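**A word on vesting, from Consuelo Sarmiento**

When Telmo Olmedo and I started Dutonau, we split the shares down the middle over lunch and never gave vesting a thought (we were so happy just to be starting!). Then Telmo moved on after 6 months, still holding 40 percent of the company, and untangling that took most of a year and a very patient lawyer.
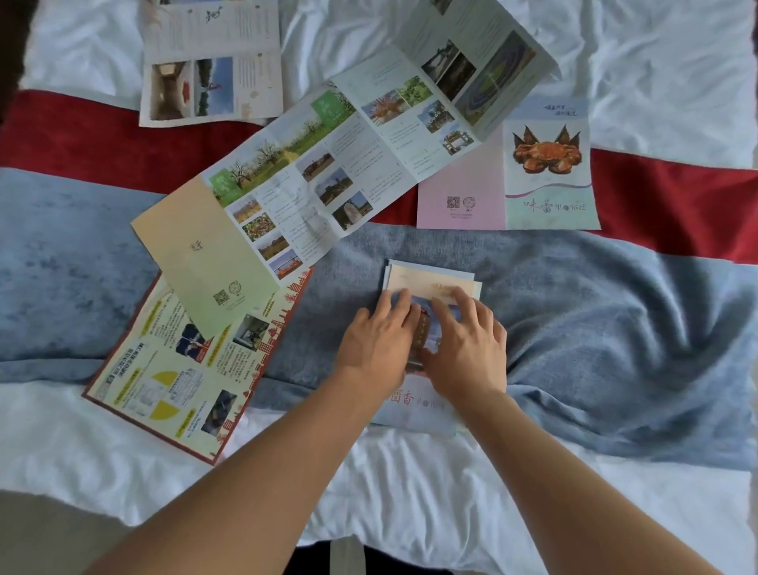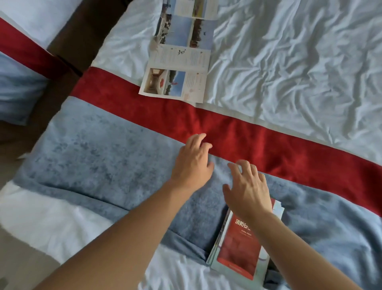
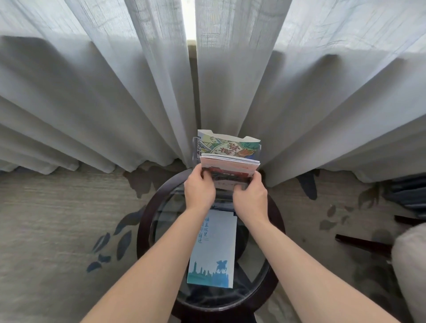
So please, friends, put a vesting schedule on paper before June, even if your co-founder is your oldest pal. Satish Semwal will gladly look over your draft on Sunday.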